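Ticket: Altisov cell, cloth handling station
Subject: Episodes rejected at review, station setup out of rule
Opened by: Tamás Sipos
Assigned to: Barnabás Virág
Priority: normal
Status: closed, with one follow-up
Opened: 25 July 2025

Reported problem

Reviewer rejected 13 episodes from the garment folding task. Stated cause in each: "work surface moved during contact." Operator reports no fault codes on either arm. Gripper force settings are unchanged from the approved sheet. Request is to find out whether the rejections stand and, if so, which part of the setup rule was missed.

Entry 1 (Virág)

Pulled the logs for the rejected episodes. Joint tracking is normal. Gripper close commands match the reported finger positions. No dropped messages. This is a surface problem or a review problem. The arms are fine.

Replayed four of the rejected episodes. In all four the cover cloth shifts toward the operator side when the gripper drags the garment, then stays there. The rejections stand. Under the Brurkstead station rules, section 2, the cover must not move relative to the table at any time in the episode, including between grasps.

Entry 2 (Sipos)

Operator says the cover was clamped at the start of the shift. Setup checklist is ticked and signed. The checklist line reads "cover secured" and gives no method. Asking whether that counts as a pass.

Entry 3 (Virág)

It counts as a pass on the checklist and a fail on the rule. The checklist is the older Halász version and was never brought in line when section 2 was rewritten. I reset the station, clamped the cover again and ran the folding task with the same settings.

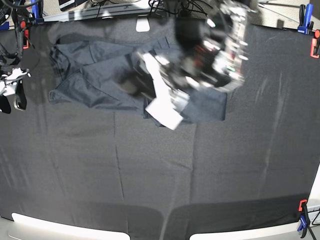 Section 2 asks for three things: cover under tension, clamps at the corners, and nothing on the cloth except the task item. The first is a hand check, done before power is applied to the arms. For the second, the blue and orange clamps at the two upper corners and the one at lower right are placed as the rule intends — on the table edge, well away from the garment. The third is still open. A small white rectangular object is lying on the cloth just below the rail, and the rule makes no exception for size. Creases in the cover are allowed.

Entry 4 (Sipos)

Agreed on the white object. Station cleared and the run marked as a test, not for delivery. Do the creases need to be pressed out anyway? Esholm asked for this on their own station.

Entry 5 (Virág)

No. Esholm uses a thinner cover and their rule is local. Ours limits movement only. A crease that stays put is acceptable. A crease that travels during a drag means the tension is too low — stop, clear the arms to the park position, and clamp again.

Repeated the drag test by hand with the arms parked, pulling the garment toward each side of the table in turn. No visible movement of the cover.

Resolution

Rejections upheld. Affected episodes stay out of the set. Checklist line changed from "cover secured" to "cover under tension, corners clamped, drag test done, cloth clear of all items except task item." Both operators on the cell have read the new line.

Follow-up

Replace the Halász checklist on the remaining stations by September. Owner: Sipos.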